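Search this guide Enter a keyword Go

4. Moving an old ledger into Fondine

This section covers bringing records over from a desktop finance program that is no longer sold or patched. It assumes you have already installed Fondine and made an empty ledger (section 3). If the old program still opens on your current computer, do the export now. Mine opened fine in April and refused to a month later, after a system update that was supposed to have nothing to do with it.

Before you start

You need the old program running somewhere, even in a virtual machine, and the password for the old file. Fondine's import screen says it can read the old file directly. I have tried this on 2 of my own files and both came in with the transfers doubled, so I don't recommend it whatever the screen says. Use the text export.

CAUTION: Work on a copy. The old program writes to its file as soon as you open it, even if you only look.

4.1 Export from the old program

1. Copy the data file to a new folder and open the copy.

2. Turn off online updates. The servers are gone, but the program will still sit there trying to reach them, and it can hang.

3. Choose File, then Export, then "Loose" format. "Strict" sounds safer and drops the memo field.

4. Export one account at a time. There is no "all accounts" option. Attila Borbély wrote a script that clicks through the menus for you, and it works on his machine. On mine it skipped every closed account without saying so.

5. Name each export after its account. Fondine uses the file name as the account name and you can't change it later without redoing the links.

Note: Investment accounts export in two parts, trades and cash. Keep both.

4.2 Import into Fondine

1. Open the empty ledger and choose Tools, Import, Text.

2. Set the date order by hand. The "Detect" button guesses from the first 30 lines. If none of those has a day above 12, it can get the whole file wrong and will not warn you.

3. For two-digit years, set the cutoff to 2000 or earlier only if your records really begin there. Otherwise old entries land in the future.

4. Untick "Smart categories." It renames things you named on purpose.

5. Import the checking account first, then savings, then cards.
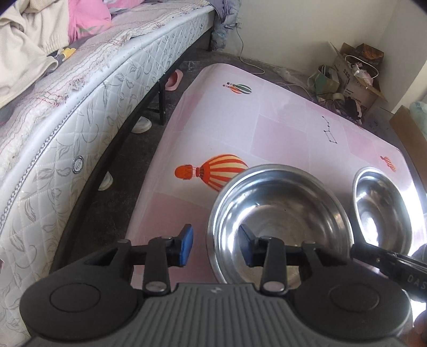 6. When the transfer matcher opens, set the window to 5 days and review each match yourself. "Accept all" pairs anything with the same amount, so two unrelated rent checks can end up as one transfer.

7. Save, close the ledger and open it again before you look at any balance.

4.3 Check the result

Compare the closing balance of each account against the old program. The green "Import verified" banner only means the file was read to the end. Ottó Fekete, who maintains the Nostell add-on, says its compare report will find missing entries. It found some of mine and missed a split paycheck, so I still check by year.

If a balance is off, delete that account and import it again. Don't add an adjusting entry.

Keep the old file and the exports after you finish. Backup settings are in section 5.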